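Home | Trips | Guides | Help

Setting up a shared trip in Wenach

I use this for every family holiday now, so these are my own steps - shout if yours look different!

1. Open Wenach, tap New trip and type in where you're going (mine was Kukgate).
2. Add your travellers. I put in Lamisi Yakubu first as she books the trains. You can have up to 30 people on one trip.
3. Set the budget. Ours was 2,174 for 4 nights, and I left the currency as it was.

Note: invites run out after 5 days, so nag your lot to accept.

Caution: deleting a trip wipes it for everybody. I've done it - not fun.

4. Tap Share and you're done.

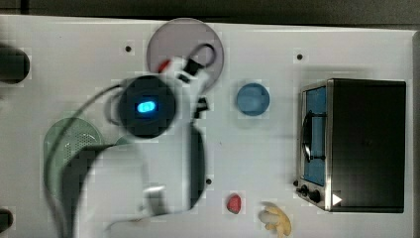 Related guides

- Splitting costs with Aidoo
- Changing your dates
- Packing lists for big families

Print this page | E-mail this page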